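Interval talk: Rernura at the Olludik, worth the ticket?

Stage & Touring Shows board — started by stallsrowG

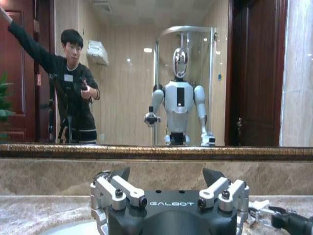 One arm up in the big mirror

stallsrowG wrote:
Right, has anyone else been to see Rernura yet? It's the touring one with the two sisters and the radio station, on at the Olludik until the end of next week. I went on Thursday with my mum and we have not stopped arguing about it since. She thinks it's the best thing she's seen there in years. I thought the first half was wonderful and the second half needed somebody with a big pair of scissors.

For anyone who doesn't know it, the whole thing takes place in a local radio studio in the late fifties. One sister reads the adverts and the other does the sound effects, and you get to be the audience for the live broadcast. They teach you when to clap and when to gasp. I normally hate that sort of thing (I once hid in the loo to get out of a panto singalong) but they do it so gently that I was gasping along with everybody else by the second advert.

Then after the interval it turns into a family drama about a will, and all the fun goes out of the room. Mum says that's the point. Thoughts?

pitlane_polly wrote:
Saw it in November when it was at the Juvent and I'm with your mum! The second half is why I've booked to go again. If it had been two hours of jingles I'd have enjoyed it and forgotten it by the car park. The bit where the younger sister keeps doing the rain noise with the rice tray while the other one is reading out the letter — I was in bits. Proper tears, mascara everywhere, a stranger passed me a hanky.

Is Teodoro Dalisay still playing the announcer? He was fantastic at the Juvent, that voice could sell me anything.

stallsrowG wrote:
He is, and yes, he's great. He had a coughing fit in the middle of the gravy advert on Thursday and carried on in character, with the sound effects sister doing a horse galloping over the top of it until he got his breath back. Got a round of applause. I'd have happily watched that for another hour.

I'll give you the rice tray scene. That one is lovely. It's the twenty minutes with the solicitor before it that I'd lose.

Bramble77 wrote:
The solicitor scene has been cut down since the Juvent, if you can believe it. It used to be much longer. I saw it very early in the tour and there was a whole song about probate.

pitlane_polly wrote:
There WAS a song about probate! I'd forgotten. I quite liked it.

oldhandles wrote:
I'm going to be the grump. I thought it was thin from start to finish. The audience participation stuff has been done to death and it always seems to me like a way of getting us to do the work. I paid for a decent seat in the circle and spent the first quarter of an hour being told how to clap. I know how to clap.

The set is good, I'll say that. The glass booth with the clock over it looks terrific when the lights go down and it's just the red bulb on. And the band are first rate. But the script is a string of nudges about how quaint everybody was back then, and I remember enough of those years to find that a bit tiresome.

stallsrowG wrote:
@oldhandles I didn't think it was laughing at them though? The adverts are silly but the people doing them are taken seriously. The older sister's speech about being the only woman in the building with a key, for instance. No nudging in that at all.

oldhandles wrote:
Fair point about the key speech. One good speech doesn't make a play. Where we sat you couldn't hear half of it anyway, there's something wrong with the sound up in the circle. It comes and goes whenever they walk behind the booth.

Dorin Pascu wrote:
Hello all, I don't post much but I've done front of house at the Olludik for a fair while so I can help with the sound question. It's known about. Anyone on the right hand side of the circle gets the worst of it when the actors are upstage. They moved a speaker on Friday and it's better, though I wouldn't call it cured. If you're booking, the left side of the circle or anywhere in the stalls back to row M is fine. If you've already got seats on the right and you're struggling, have a word with one of us at the interval and if there's space we'll move you.

I've now heard the first act more times than I'd like to admit and I still laugh at the gravy advert, so make of that what you will.

Bramble77 wrote:
That's really useful, thank you Dorin. I've got four on the right hand side for Tuesday so I'll come and find you!

Do you know if they've sold out at the weekend? My brother has decided at the last minute he wants to come, typical.

Dorin Pascu wrote:
The last Saturday night is nearly gone, only singles left when I looked. The matinee has plenty. We hold 889 with the circle open and the midweek ones have been running at 400 or so under that, so you shouldn't have trouble on a weekday. Ring the box office before you come down, the website shows some rows as sold when they aren't.

oldhandles wrote:
"400 or so under" on a midweek tells its own story.

pitlane_polly wrote:
Oh come on, it's January! It's dark, it's wet and everyone's skint. My local could put the Beatles on and there'd be empty seats. The Juvent was packed the night I went and that place is enormous.

Bramble77 wrote:
The Juvent website says 2501 seats. No idea where they put them all, must be some of them on the roof. I was so high up I could see the tops of everyone's wigs.

I do think it's a better fit for the Olludik, by the way. A show about a tiny radio studio gets lost in a great barn like that. When I saw it early on it was in a really small hall and the sound effects were nearly in your lap, you could hear the rice moving about.

stallsrowG wrote:
Mum has read all this over my shoulder and wants it put on record that she laughed at the solicitor. She has also asked about food. We had a miserable sandwich on Thursday as we'd left it too late. Anywhere nearby that'll get you fed and out in an hour?

pitlane_polly wrote:
Rashti! Round the corner from the stage door, green front, looks shut even when it's open. Tell them you've got a curtain to make and they'll steer you to whatever's quick. The aubergine thing with the walnuts is gorgeous. Don't have the pudding unless you want to sleep through act one.

oldhandles wrote:
Something we agree on. Rashti is very good. Cash or card now, it used to be cash only and I got caught out.

Bramble77 wrote:
Seconded, though they stop taking tables at half six when there's a show on, so ring.

Going back to the play for a minute, can someone settle the ending for me? When the clock in the booth starts up again, is that meant to be the older sister coming back, or is it only the younger one imagining it? My friend and I came out with completely different ideas.

stallsrowG wrote:
I took it as imagined. Her coat isn't on the hook.

pitlane_polly wrote:
Her coat WAS on the hook when I saw it!! That's why I was crying! Have they changed it?

Bramble77 wrote:
No coat when I went either, but that was before yours. Now I'll be staring at that hook all through Tuesday.

Dorin Pascu wrote:
I'm keeping out of this one. The cast get asked at the stage door every night and Teodoro gives a different answer each time.

oldhandles wrote:
Sounds like a missing coat to me. Wardrobe will have sent it for cleaning.

stallsrowG wrote:
Mum says coat or no coat she's coming back, and she wants me to book the matinee. So that's me sitting through the solicitor again. Polly, which day are you in? We could do Rashti first if you fancy it.

pitlane_polly wrote:
Matinee as well! Yes please. I'll ring them in the morning and see if they'll do us an early lunch. Tell your mum I'm bringing the hankies.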